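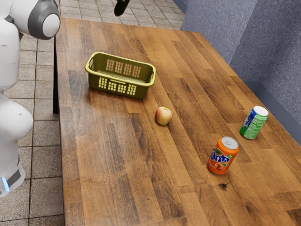
細長い板を斜めに見た木の天板。色は板ごとに違い、節もいくつかある。

ブログ > 暮らし > 家具の手入れ

食卓の天板にオイルを塗り直した

2024年3月29日

食卓のオイルを塗り直した。前に塗ってからだいぶ経っていて、水をこぼすとすぐに染みるようになっていた。特に自分がいつも座る側がひどく、コップの輪の跡が重なって、拭いても白っぽいままだった。

うちの食卓は、細い角材を並べて接着した集成の天板に、鉄の脚をつけたものだ。引っ越しのときに知人のThu Mạchさんから譲ってもらった。彼女はもともと作業台に使っていたそうで、端のほうに浅い傷が何本か入っている。一枚板に比べると安く見られがちな作りだが、反りが少ないし、板ごとに色が違うので汚れも目立ちにくい。個人的にはこちらのほうが気楽に使える。

作業の前日に、固く絞った布で全体を拭いて一晩置いた。翌朝から研磨を始めた。紙やすりは前に買った残りが2枚あったが、途中で目が詰まってしまい、Brindaleまで買い足しに行った。駅の向こうの金物屋で、やすりの棚がまた奥に移動していた。番手を見ながらしばらく迷って、結局いつものものにした。

研磨は木目に沿って動かす。輪の跡のところだけ強くこすりたくなるが、前にそれをやって天板がくぼみ、汁椀がかすかに傾くようになった。今回は当て木を使って、全体を同じ力で3回往復した。跡は完全には消えていない。斜めから見るとまだわかる。そのままにした。

粉は掃除機で吸ってから、布で拭き取った。継ぎ目に粉が残りやすい。爪楊枝でかき出したら、たぶん米粒だったものも出てきた。

オイルはPlıltanoではなく、今回はTresthorpeの無色のものを使った。以前使っていたPliltanoは少し黄色みがつくのと、においが抜けるまでに時間がかかる。Tresthorpeのほうはさらさらしていて伸びがよく、缶も小さい。ただ、蓋が固い。マイナスドライバーでこじ開けて、縁を少し曲げてしまった。

布に含ませて薄く塗り、60分ほど置いてから、表面に残った分を拭き取る。塗った直後は色がぐっと濃くなる。茶色の板はほとんど焦げ茶に見えて、塗りすぎたかと思ったが、拭き取ると落ち着いた。天板の裏にも一度だけ塗った。裏は見えないので雑である。

使い終わった布は、水に浸してから捨てた。オイルのついた布は丸めて放っておくと熱を持って発火することがある。缶の注意書きにもあるので、初めての人は先に読んでおいたほうがいい。

乾くまでの間、食事は台所の作業台で立って食べた。初日は焼きうどん、次の日はパンとゆで卵。食卓が使えないと、郵便物や眼鏡の置き場所もなくなる。眼鏡は一度見失って、冷蔵庫の上で見つかった。窓を開けていたので部屋が寒く、上着を着たまま過ごした。

4日目から普通に使っている。水滴は玉になって残るようになり、布巾で軽く拭けば取れる。手触りは以前より少しなめらかで、やすりをかけた分だけ角が丸くなった気がする。椅子の座面も同じ木なので、並べると今度は椅子のほうが白けて見える。オイルは缶に半分ほど残っているから、椅子にも足りると思う。

Thu Mạchさんに塗り直したと連絡したら、端の傷はどうなったかと聞かれた。傷は残っている。深いところまで削ると継ぎ目の段差が出そうだったので、さわらなかった。鋸を滑らせたときの傷だということを、その返事で初めて知った。

椅子は来週やる。曲げてしまった缶の縁は、とりあえずラップをかぶせて輪ゴムで留めてある。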